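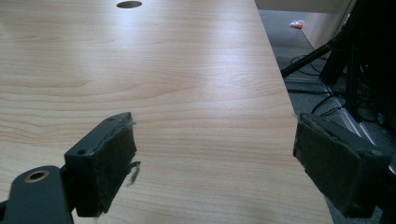 Hello! I'm Liviu Bucur and I'm looking for people to come and teach our robots how to tidy a desk, fold a tea towel, put the lid back on a jar, that sort of thing. You do the job yourself with a gripper you hold in your hand, and the robot learns from the recording later on. Some of you will also get a go at driving an arm by remote control, which is harder than it looks (I still drop the spoons).

You don't need any experience. We want left-handers, people with big hands, small hands, slow and careful types and people who rush. You do need to be over 18 and happy to repeat the same little job quite a lot of times. Sessions are 60 minutes with a break whenever you fancy one, and we pay £26 for each, plus your bus fare. Come for one or come for ten!

We're at Karkik, upstairs in the Vestuvska building, and there's a lift. Wear sleeves you can push up. If a pad starts to fray on your gripper, shout and I'll swap it.

To put your name down, ring me on extension 491 or leave a note at the front desk with your name, a number and the times you can do. Please get in touch by 3/4/23.

Contact Liviu Bucur, ext. 491 | © Karkik | Back to top

Recent items
Curnosero: night-shift tester wanted
Pasichnyk workshop needs a part-time fitter
Remote driving taster sessions, October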